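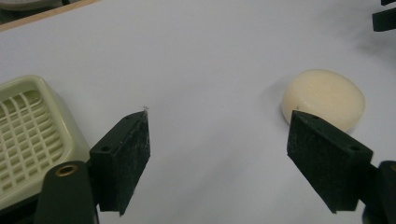
I've been singing along to Korean R&B in my kitchen for years, and last March I finally decided to record a cover properly, with real vocals over a real backing track. My first try was awful! I was so far behind the beat that my friend Perrine Besnard asked if I'd recorded it over the phone. So I learned to do it the slow way, and I'm writing the steps down for anyone else who wants to put a cover together at home. First thing, clear off whatever you're going to work on. A plain white tabletop with plenty of bare space is perfect, you'll want room for a lyric sheet, a pencil and your elbows.

Pick a song you can sing tired

I started with "Gimuvine" by Baek, a slow one with a small range and lots of breathing room. Sing your pick through twice without stopping. If your voice gives out by the second chorus, drop the key by 2 semitones and try again. There's no shame in it.

Write the lyrics out by hand

If the song is in Korean and you're still learning (me!), write it in Hangul and skip the romanization if you can. I marked every breath with a little slash. Seo-ah Ki, who I do a language swap with, went over my sheet and fixed where I was chopping words in half. The line endings matter a lot in this kind of song, because the consonants at the bottom of a syllable are usually barely there.

Set up your session

Open a new project at 48 kHz and drop the instrumental on track one. Turn it down until it feels a bit too quiet, so you have space for your voice. Then put on closed headphones. Mine leak if I push the volume, and you can hear a ghostly hi-hat on everything I made that month.

Stand a hand's width from the mic, a little off to the side so your P sounds don't thump. Sing the loudest part of the song and set your gain there. I always forget and set it on the verse (then the chorus clips and I have to start over).

Record in chunks

Do the verse four or five times, then stop and listen. Don't fix anything yet. Pick the take that has the feeling and patch single words from the others. Short crossfades at every join, please, or you'll get clicks.

Add the doubles and harmonies

Double only the chorus to begin with. Pan one copy left and one right, pull them well under the lead, and cut the S sounds off the ends of words on the doubles. For harmony I just go a third above and change whatever sounds sour.

Mix it lightly

Low cut, gentle compression, a short plate reverb, and then go make dinner. Listen again the next day on cheap earbuds before you export. My folder for "Gimuvine" has a final, a final 2 and one called "final for Perrine," and the last is the one I put online.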